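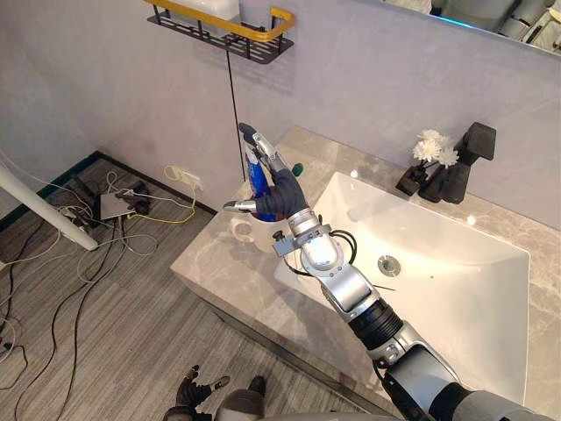
## October, too early, kitchen table

Couldn't sleep past five so I'm writing this with cold feet and a coffee I made too strong. Yesterday was the long rehearsal and I have Thoughts, and if I don't get them down now I'll just say them all to Viola on the phone and she's heard enough from me this week.

So. The concert is closer than I'd like and the altos (us!) are still flat in the Rosser piece. Every single time, same spot, the bit where we come down off the high note and everybody relaxes like we've reached the bottom of a hill. Kgomotso stopped us 4 times on that one page. He never gets mad, he just puts his hands down and looks at the piano for a second, and you'd rather be yelled at.

Fiorella thinks it's the breathing. Morena thinks it's the chairs, and she may be onto something, those chairs tip you backward and you end up singing at the ceiling. I stood for the second half and it did feel better, though my knees had opinions by the end.

Then he had us try it with no words, only humming, and oh, it was lovely. I got goosebumps all the way up my arms. Four parts humming in that drafty hall with the rain going on the roof! I wish we could hum the whole concert and send people home happy.

The Latin is still a mess, by the way. I've written it out the way it sounds on the back of an envelope and I'm going to tape that inside my folder where the sopranos can't see.

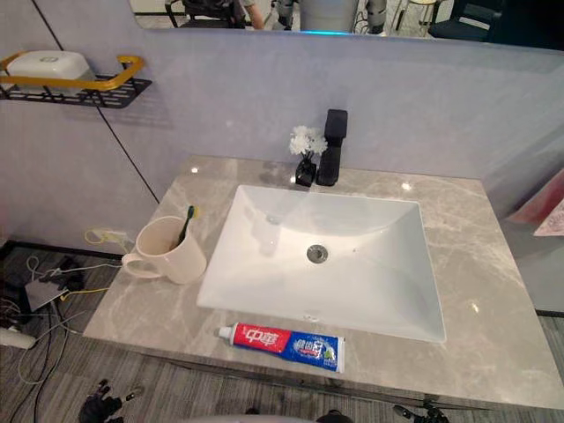
## Same day, after lunch

Practiced in the bathroom for a good long while (best sound in the house, always has been, you could sing "Happy Birthday" in there and sound like an opera star). I did the Rosser bridge slowly, then at speed, then slowly again. I've figured out that I go flat when I think about what's coming next. If I keep my mind on the vowel I'm fine. Of course then I forget to come in on the next page, so there's that.

Evaristo called while I was warming up. He's not coming to the concert, he's got that job over in Brirnano and won't be back until after. I said it was fine, and it mostly is. He's been to every one since I joined, even the awful spring one where the lights went out and we sang the last number by somebody's bicycle lamp. He wants a recording. I told him he'd get one if the altos deserve it.

He also asked what I was wearing, and I realized I have no idea. It's supposed to be all black this year, and my black skirt went strange in the wash. Morena has offered me hers but Morena is a good bit taller than I am and I'd look like a kid in a curtain. There's a bus to Pridanska in the morning so I might go hunting. My limit is 40 and I mean it this time. 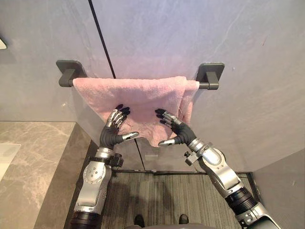
I should eat something sensible before the bus, too, because last time I shopped hungry and came home with a hat.

What else. Fiorella is doing the programs and has asked for one line about each of us, and I've been chewing on mine all afternoon. Hers says she "has loved music since childhood," which is sweet, but so did everyone. I started with "sings alto and bakes" and then crossed out bakes. Viola says to put down that I only joined because I'd walked into the wrong room looking for the Italian class. True story! I stayed because they handed me a folder and a seat by the heater.

Maybe I'll use that. I've got until the next rehearsal to decide.

Going to run the Latin once more before dinner, then an early night. Note to self: throat drops, envelope, tape, and give Morena back her pencil.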